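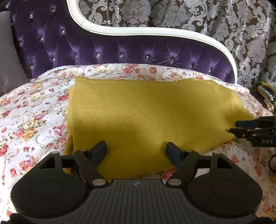 Mustard yellow on the white floral bedspread, with the purple headboard behind.

I am so happy with this color! I have been after a proper mustard for years, and every time I thought I'd found one it came out of the package looking like either a banana or a school bus. Then I was in Lapointe, the little fabric shop on the corner in Hulley, hunting for a zipper of all things, and there was a bolt of it at the bottom of the remnant shelf. Fine ribs running through it, soft, and exactly the yellow I'd had in my head. I bought what was left (I did go back for the zipper the next day).

It doesn't have a job yet. I keep spreading it out on the bed to think about it, and so far I've gotten as far as folding part of it over, wandering off to make coffee, and coming back to admire it some more. The way ribbed fabric takes the light is such a treat. You get bright yellow in one spot and this deep olive brown in the folds, and if you flip a corner over the whole thing changes again.

The first idea was pillow covers, two big ones to go against the headboard. Purple and yellow is a lot, I know, but I love it. When I bought the headboard from Kargate (218 dollars in the June sale, tufted, very grand for a room this size) I was told by more than one person in my family that I would be sick of purple by fall. Well, it's January and I still grin at it every time I come in with the laundry.

The second idea is a throw for the foot of the bed. This would be the lazy option, just a hem all the way round and done, and I'm leaning that way. The bedspread is pretty but it is very white, and a wide band of mustard across the flowers looks wonderful even when it's only been tossed there in a heap. I'd need to wash it first. The last time I skipped that step I ended up with curtains that stopped well above the sill, and they are now dust cloths.

The third idea, which came to me at bedtime and may not survive, is a jumper dress with enormous pockets. I have a Bundell pattern in the drawer that I've never cut out. It calls for 300 cm at my size and I don't think I have that much - maybe if I turned the pocket pieces sideways so the ribs ran across? That might even look good on purpose. I'd have to lay all the pieces out on the floor and see, and the floor would need clearing first.

Anyway, if you've sewn with anything ribbed like this, please tell me what you did about the hems. Mine always go wavy when I stitch across the ribs, and I've heard a walking foot helps but I've never owned one. I'm also taking votes on pillows, throw or dress. So far it's one for the throw, and that's me.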